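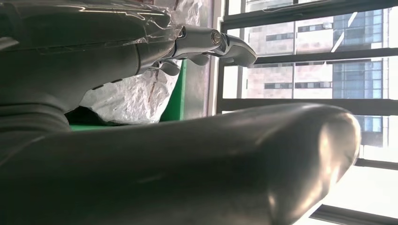 PRESS RELEASE
For immediate use, 01/02/2022

A Psalm and a Pot of Tea: new Lent book from Isla Kerr, published by Prestimari

Hello! I was told that a press release ought to be written by someone else, and that I should appear in it as "the author" with a couple of sensible quotes. I tried that and it sounded like somebody else's aunt. So this is me, Isla Kerr, telling you that my first book is out in March and that I'm very pleased about it.

A Psalm and a Pot of Tea is a book of readings for Lent, for people who mean to pray more and then find it's half past ten at night and the dishwasher needs emptying. There are 16 chapters, one psalm each, and every chapter is meant to last as long as the pot stays warm. You read the psalm, you read my bit (it's short), and then there's one question and some blank lines. You can write on the lines or leave them empty. I've left plenty of mine empty.

It began as an email I sent to a few friends from church when I was off work with my back. They passed it on, and their friends passed it on, and by the end of last Lent it was going out to 1469 people, including a whole house group in Norway who kept asking me very hard questions about Hebrew. I don't have any Hebrew. Raquel Valente does, thank goodness, and she has read every chapter and put me right in more places than I'd like to admit.

What's in it

The psalms aren't the ones you'd expect. I left out the Twenty-third, much as I love it, and started with 101, which most of us skip. It's a psalm about how you behave in your own house. "I will walk within my house with a perfect heart." Well! I read that one morning after shouting up the stairs about a missing PE kit, and I had to put the Bible down and go and say sorry.

There are angry psalms as well, and a couple of gloomy ones, and one chapter I rewrote so many times that my editor, Niall Matheson, asked if he could just have it as it was, please.

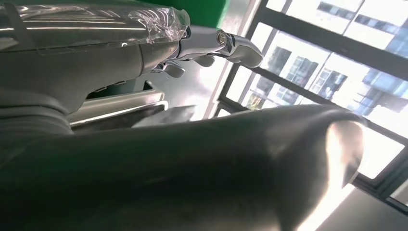
Psalm 104 gets the longest chapter, and it's my favourite. It goes all over the place, wild donkeys and storks and the sea, and then comes the line that I've had on a card by the kettle for years: "thou openest thine hand, they are filled with good." The question at the end asks you to look at hands for a day, any hands at all, and see what they're doing. Once you start you can't stop. Take the metal one in the photo, with its longest finger reaching out towards the windows and others bent down underneath – I looked at that and thought, yes, that's me at prayer on an average morning, one bit of me pointing at the light and the rest still clenched round the shopping list. Try it with your own and let me know how you get on.

I should say that you don't need to belong to a church to use the book. Stojan Radonjić, who did the little ink drawings at the head of each chapter, calls himself a visitor to faith. He drew the stork from memory and it's wonderful.

The cover is a soft green, and it was printed for us by Jurić, who were very patient when I changed my mind about the green.
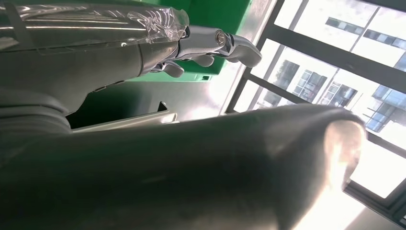 Launch evening at Womon

We're having a launch evening in March at Womon, the retreat house where I wrote most of the second half. Zlatko Perić, the warden there, will open with a short evening prayer, then I'll read a chapter, then Raquel and I will talk about translation and you can ask her the difficult things. There'll be tea (of course there'll be tea) and a lemon cake or two. It's free, but please book a place through the Womon website so we can put out enough chairs.

If you can't come, the reading will be recorded and put up on Florkon, the podcast page that Niall runs for Prestimari, a few days afterwards.

For groups

A leader's sheet goes with the book and costs nothing. It has a running order for an hour together, some hymn suggestions and a note on what to do if one person does all the talking. Housebound readers can have the whole book in large print at the same price, so do mention that if your parish magazine has room for a line or two.

Review copies and interviews

Please write to the press desk at Prestimari for review copies, cover artwork or Stojan's drawings, all of which you're welcome to print with a credit. I'm happy to talk to church magazines, local radio and school assemblies, and mornings are best for me. You may quote anything from this release, apart from the PE kit story if you happen to live in my village.

ENDS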